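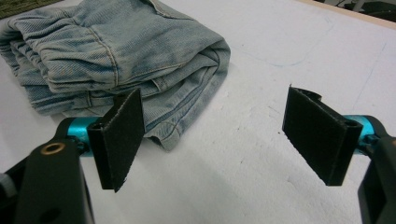
Teaching by Hand, One Pair of Jeans at a Time

By Bảo Châu
February
Print this article | E-mail to a friend

I have been folding jeans since I was 8, and last month I found out I don't know how. At Juka, where I spend my afternoons, the job is to pick up a gripper with two black finger pads and fold denim with it, slowly, so that a robot can learn from the recording. You would think the robot was the student. By the third pair I had my doubts.

The trouble with denim is bulk. A shirt forgives you. Jeans stack up into ridges, and a pinch that felt perfectly sensible closes on one layer when you wanted two. With fingers you'd fix this without noticing. With a gripper you notice everything, and so does the recording.

There is a school of thought, popular at Ulorstead, that all this should be done by remote control, from a comfortable chair. I tried it. The chair was excellent. I also spent most of an afternoon chasing a hem across a table like a man trying to pick up a dime in mittens. Give me the hand-held tool, where my wrist at least knows what it's up to.

My quarrel is with the word "demonstration." We have 2,951 of them on file, and I would call a good many of them arguments. Mine include sighing, a second try, and a sleeve-tug reflex that has no business near trousers. The engineers want these cleaned out. I'd keep the second tries. A machine that has only watched people get it right is going to be very surprised by its first crooked waistband.

Meanwhile my own laundry sits at home in a heap. I'm off duty.

Recent columns
Lục and the Drawer That Wouldn't Close
What Allen Learned From a Joystick
In Defense of the Slow Robot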